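Home | About the Lab | Projects | Take Part | Jobs | News | Contact

Robot Operators Wanted, Part-Time, Jestthorpe Site

Laseck is hiring part-time operators to teach two-armed robots how to do ordinary kitchen and table tasks. You will guide the arms yourself, by remote control or by hand, and the robot's movements are recorded while you do it. The recordings are used to train the robot to do the same job on its own. The work is part of the Butstead project.

You do not need a technical background. People who have worked in kitchens, warehouses, sewing, dental labs and hair salons have all done well at this. What we look for is steady hands and the patience to do a small task many times over without rushing.

What you will do

Each shift is 4 hours, morning or afternoon. You sit or stand at a control station with a clear view of the table and move two handles, one for each arm. Squeezing a trigger closes the gripper. When a task calls for it, you will take hold of the arm itself and move it through the motion while the motors are set to go slack.

A shift lead gives you a task card at the start. Typical cards are stacking cups, putting bread in a toaster, moving a bowl from one side of the mat to the other, folding a dishcloth, and closing a container. You do the task, mark it good or bad on the screen, put the items back in new positions, and start again. Some tasks use one arm and some use both. A good operator finishes up to 104 recordings in a shift, but we do not pay by the piece and we would rather have clean recordings than a high number.

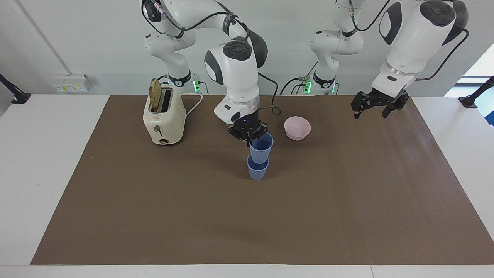
Cup stacking with the right arm at one of our table stations.

You will also be asked to write short notes when something goes wrong, such as a dropped item or an arm that lags behind the handle. Plain sentences are fine.

What we ask for

- Age 18 or over and allowed to work in the country
- Able to use both hands independently for long stretches, with breaks
- Good near and middle-distance vision, with glasses or contacts if you use them
- Comfortable reading and writing basic English
- Available for at least two shifts a week through the end of October

Video game or heavy equipment experience is welcome but not required. If you are left-handed, please apply. The stations can be set up either way.

Training and pay

The first two shifts are paid training. You start on a practice station with foam blocks and move to household items when the shift lead signs you off. Most people find the depth hard to judge on the first day and are fine with it by the second.

Operators who work the full season schedule receive 1,499 per month before tax. Shift leads receive 2,358 and are usually chosen from among current operators. Breaks are paid. Parking at the Jestthorpe site is free and the bus stops at the gate.

How to apply

Send a short message through the contact form with your availability and one or two lines about any work you have done with your hands. No resume is needed. If we think it may be a fit, we will invite you to a half-hour tryout at the station. Hiring is handled by Ghanem, our staffing partner, so the reply will come from them.

We will keep the posting open until the stations are filled.

Comments

toolbench_77
Is there any evening work? I have a day job but could do 6 to 10.

Laseck Jobs
Not at the moment. If evening shifts open up we will post them on the Jobs page.

mariposa
Did the tryout last week. They had me pick up a sponge and put it in a bowl, over and over. Harder than it sounds but they were nice about it. Wear shoes you can stand in.

R. from Butstead team
To the person who asked by email about wrist problems: the handles are light and you can rest your forearms, but please mention it at the tryout so we can adjust the station.

gkl
Applied two weeks ago and have not heard back. Should I send it again?

Laseck Jobs
Please check your spam folder for a message from Ghanem first. If it is not there, yes, send it again.

Contact | Privacy | Accessibility
Copyright Laseck. All rights reserved.
Back to top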